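7 min read

We got to the Thevar works in Dradstead a little before 10 in the morning, in a light March rain. The open day was already busy at the front gate, where people were lining up for badges and a paper map. The map was hard to follow. Building C is on the left as you come in, and the drawing has it on the right.

The morning tour goes through the molding hall first. It was loud, and the guide had to stop between machines to talk. She told us the hall runs 1000 parts an hour on a normal shift, mostly caps and closures for customers around Lindham. Most of us wanted to stay longer than the ten minutes we were given. There is a yellow line on the floor and you have to keep behind it.

After that we crossed the yard to the sample rooms, and these were the part I had come for. Everything in them is the kind of thing you have at home. One shelf had nothing but spray heads, sorted by how stiff the trigger was. The next had lids that had come back from stores with complaint slips taped to them. You are allowed to pick most of it up if you ask first.

The tables are more mixed. Ours had colored blocks, a blue bottle with a pump head, a gold foil snack pack, a shaker bottle, a paper cup and an orange drink can, all together on one tabletop.
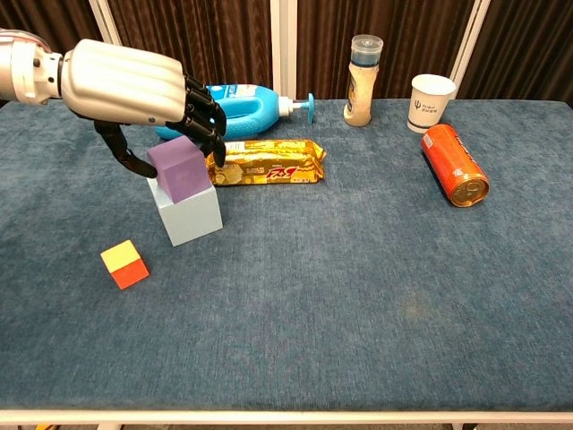 The guide talked mainly about shape. A block has flat sides and stays where you leave it. A can on its side wants to roll, and foil packs crinkle and change shape every time they are handled, so two from the same carton never lie the same way. Pump bottles are awkward because most of the trouble is at the top. She passed a few spare ones around our group and asked us to say where we would hold them. People gave very different answers - one man took his by the nozzle.

Someone asked about paper cups, and she said the Clotholm site handles those and has its own open day later in the spring. I wrote that down, as Clotholm is closer to us than Dradstead.

Lunch was soup and rolls in the canteen, paid for with a ticket from the badge desk. It was fine. The line took 30 minutes, so go early if you can. There is a second water station near the back stairs that hardly anyone was using.

In the afternoon we did the print room and the warehouse. The print room was short and a bit crowded, but they let us keep misprinted labels. The warehouse is mostly racking, and it was cold - bring a coat. The last shuttle to the station leaves from the side gate, the one marked with a 7 on the map.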